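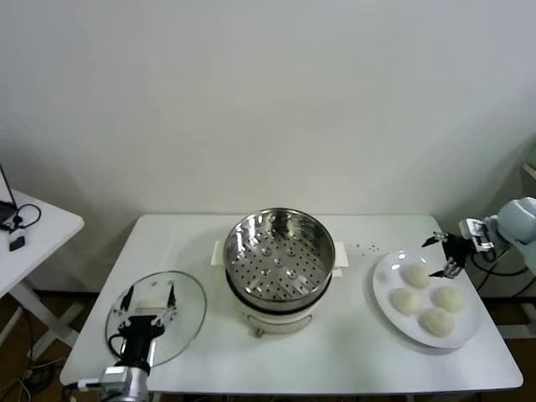
Pluncombe Steamed Bun Notes

Read this first

Welcome, and thank you for taking an interest in such a humble subject. This folder holds the Pluncombe notes on steaming buns at home: what went into the dough, how the buns were shaped, how they were laid out in the steamer and how they came out at the end. There are 129 batches in it at present, written up one to a file, and a shared table that pulls the main points of all of them together. I have tried to keep the wording plain enough that you could prop it up on the worktop and cook from it, although it was meant in the first place for people who want to compare one batch with another.

The last full tidy of the files was on June 22, 2023. Small spelling corrections have crept in afterwards and I haven't given them a new version number.

What is in the folder

batches: one plain text file for each batch, named by its batch number.
table.csv: the shared table, 1626 rows, with one row for each bun.
doughs.txt: the dough recipes, including the two I gave up on.
words.txt: a short list of the words we use and what we mean by them.

How a batch goes

Every batch follows the same order, and the files are written in that order too. The buns wait on a plate beside the steamer. The lid comes off, the buns go in one at a time, the lid goes back on, and the timer starts once steam is showing under the glass. Four raw buns on a wide-rimmed white plate, next to an open steel basket, is the starting point for a small batch, and if you are new to all this I would begin there. Four leaves plenty of room for swelling - and you'll want that room, as they grow more than you expect.

The pot is an electric steamer with a round basket over a white base. The holes in the basket floor are small and soft dough does love to sink into them, so most batches use a square of paper under each bun. Where a batch went in bare, the "paper" column says no. A bare bun can still be very good, but you may leave a bit of its bottom behind when you lift it.

The doughs

Lodhi is the plain one, made with 675 g of flour to the full recipe, and it is by far the most common in the table. Sullow is a wetter dough with a spoonful more oil, lovely to eat and rather a nuisance to shape. Names aside, both are ordinary yeasted doughs and neither needs anything you can't find in a corner shop. Shaping is done by hand and it shows: lumpy tops are perfectly normal and are not marked down.

Columns in the table

batch: the batch number.
bun: the bun's number within the batch, in the order it went into the basket.
dough: Lodhi or Sullow.
paper: yes or no.
rest: minutes on the plate before steaming.
steam: minutes from first steam to lid off.
top: smooth, lumpy or split, judged after cooking.
stuck: yes, no or a little.

An empty cell means it wasn't written down at the time. Please don't fill these in by guessing, however tempting it is.

Known troubles

In 7 batches the rest time was copied from the recipe and never checked against the clock. They carry the word "copied" in the rest column, and I would leave them out of any comparison. The early batches from March also use "wrinkled" for what we later called "split", so do look at words.txt before sorting by the top column.

Drips from the lid are recorded only in the batch files. I do wish they were in the table, as a wet patch changes the look of a bun a good deal, but that will have to wait for a long rainy weekend.

Using the notes

Cook from them, copy them, argue with them. If you pass them on, a mention of Pluncombe would be kind. Corrections go to Esko Laaksonen, with the batch number in the subject line please.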